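Memeck Front-Load Dryer, Stainless Drum – Used, Tested
Posted in June by Altmont Pacheco

This dryer comes from our laundry room in Plevbridge and is sold as a single unit. It has run 1,454 cycles by our log. The drum is stainless steel, with raised ridges inside to lift the clothes. The lint grille sits at the lower lip of the opening, so please clean it after every load.

Price is 1,820, delivery included up to 35 miles. The washer is not part of the offer. Installation takes one visit, and we ask for 16 inches of free space in front of the vent – more is better.

Small loads dry well also. For one or two pieces, choose the short program.

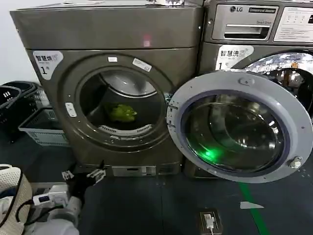

Dryer no. 1, with the LG washer at its side.

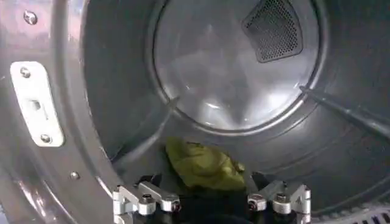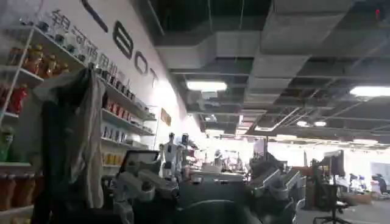

Altmont Pacheco

Contact us | © Plevbridge Laundry Equipment | Back to top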